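Treddale Pantry Extends Breakfast Shelf

The Treddale Community Pantry has extended its breakfast shelf to include single-serve drinks and small packaged snacks, following a review of what households were choosing to take home. The new range has been available to registered members since March 2023 and is offered alongside the existing cereals, spreads and long-life milk.

The pantry supports 301 households across Treddale and Ernlow. In November it surveyed its members on the food they would most like to see in the weekly parcels, and breakfast items that could be eaten away from home ranked highest. Parents asked for portions that would fit in a school bag, while shift workers favoured items that could be kept in a locker or a glovebox.

"Many of our members leave the house before it is light," said Theda Heitmann, who coordinates the pantry. "They told us that a large box of cereal is welcome, but that it does not help them on the bus."
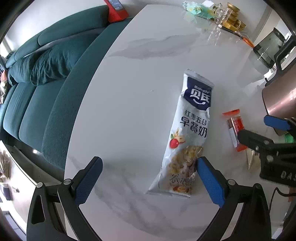 Breakfast drinks from Asian grocery suppliers form the largest part of the new range. The pantry had received repeated requests for flavours familiar to its Chinese-speaking members, and the first order was placed through the wholesaler Hamann after a tasting morning at the Sallari Street hall. Among the products is a red date and five-grain breakfast milk in a slim, silvery white packet, labelled in Chinese, with a bright red fruit and an ear of cereal printed on the front. English shelf cards have been prepared for every product with foreign-language labelling, and members with allergies are asked to speak to staff before making a selection.

Each household may choose up to 4 items from the breakfast shelf per visit – any combination of drinks and snacks is permitted. The allowance is separate from the standard parcel and does not reduce it.

The first delivery comprised 561 items. A further 400 have been ordered, and the selection will be adjusted according to demand at the end of the season. Members may also nominate products in the request book at the front counter.

The pantry accepts donations of unopened, in-date breakfast foods during normal opening hours. Glass containers and chilled goods cannot be accepted at the Ernlow collection point.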